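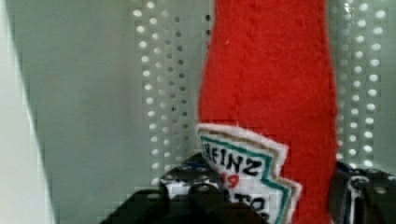 Jadwiga Gajewski thinks the Cesmont wrist kit is overpriced for anyone who records fewer than a hundred runs a month, and she wrote to tell me so before this review was finished. She has a point. We recorded 379 in March, so the sums work out differently for us.

The kit is a small camera, a bracket, a cable and the Uddale recording software. Fitting it took 12 minutes with the bracket already adjusted for our gripper. The view takes in both fingers and whatever sits between them, and that is the main thing I want from a wrist camera. On a soft target such as a plush ketchup bottle, the fingers hide part of the label once they are near the base. A policy trained on this view alone has to cope with that.

Image quality is adequate. Compression is heavy at the default setting, with blocky edges around strong colors and perforated backgrounds. Raising the bit rate helps, but files grow quickly – we ran out of disk space after 96 runs and moved to a larger drive.

Uddale is the weak part. Trimming a run is fast, and marking a failed grasp takes one key. Export is slow and drops the operator notes unless a box is ticked every time. Version 3 was meant to fix this and did not.

The Plistorbridge kit has a better cable clip and worse software. I would buy the Cesmont again for daily recording, with the bit rate raised before the first run.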